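I keep hearing that our team needs a bigger budget, and I keep not believing it.

Some background for anyone who found this page through the Griltemel forum. I've mentored a high school robotics team for a few years now, mostly on the wiring side, and every September the same conversation starts up. Somebody comes back from the preseason meeting with a catalog. This year the catalog was from Floren, and the page with the corner folded down was a swerve drive kit at $1,637. That's before the controllers, which are sold separately, of course.

Now, I like swerve. I've watched good teams dance around the field with it. But our robot last season lost four matches to a battery connector that wiggled loose, and I'd like somebody to explain how a $1,637 drivetrain fixes that. A new connector costs less than lunch.

Kibet Mwakalinga, who runs our programming group, disagrees with me and has the spreadsheet to prove it. He went through the match results from the Skestora event and found that teams with swerve finished higher. Fine. They also had more mentors, more practice time and, in at least one case, a full practice field. I asked whether he had a column for that. He did not – yet.

My other complaint is the scouting app. We paid $75 for a season of Rweyemamu because it promised to predict alliance picks. I went back and checked it against 118 matches. It did a little better than always guessing the higher-ranked alliance, and a little better is being kind. The kids with clipboards noticed things the app never asked about, like which drivers panic in the last 20 seconds.

So my proposal for the fall is boring. Take nearly $500 of what we raised and spend it on connectors, spare batteries, crimpers that crimp, and pizza for extra driving nights. If we still look slow in the spring I'll sign the swerve order myself.
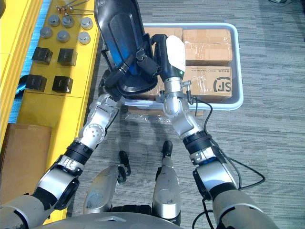
Kibet says he's going to hold me to that, and he has already asked Floren how long shipping takes. I told him to get the quote in writing – the last one went up between the email and the invoice.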